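Workham Repair Notes
@workhamnotes

1/ People keep asking me if a machine can do the boring jobs in a house or a small shop already. I have opinions now, so I will write them in a few posts. Please excuse my English where it is stiff.

2/ In the house: my sister has a Momow in the garden since June. It cuts the grass well. It does not pick up the hose first. She picks up the hose. So the chore became smaller, but it is still there every morning.

3/ In the shop it is similar. Screws from a feeder, always the same way up: solved for many years. Mixed parts lying in one bin, every one a different shape and color: this is still difficult, and it is exactly what we have on our benches.

4/ Venkatesh Palaniappan from Gurngate wrote to me that I am too negative. He says sorting is fine now if you accept slow. I asked how slow. He said 12 seconds for one part on a good day. My apprentice needs 2, and he is talking about football in the same time.

5/ But slow is not always bad. At night there is no hurry. 477 parts in a night at his speed is easy, if it does not stop. The "if" is where I have my doubts -- one part lies flat against the wall of the bin and somebody has to come.

6/ Macapagal asked about laundry. I would not pay for it yet. A towel, maybe. A child's sweater with one sleeve inside out, no.

7/ And the price. If a used arm would cost 2000 I would try it tomorrow and be wrong with pleasure. The ones I was offered cost much more, and the gripper was extra.

8/ So my answer for today: help, yes. Leave it alone with the work and go home, not yet. I will write again when I change my mind.

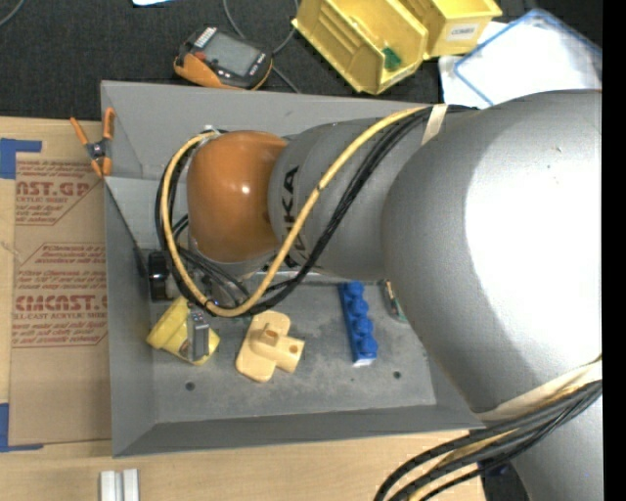

KUKA arm over a metal bin of mixed parts, gripper down at the yellow one.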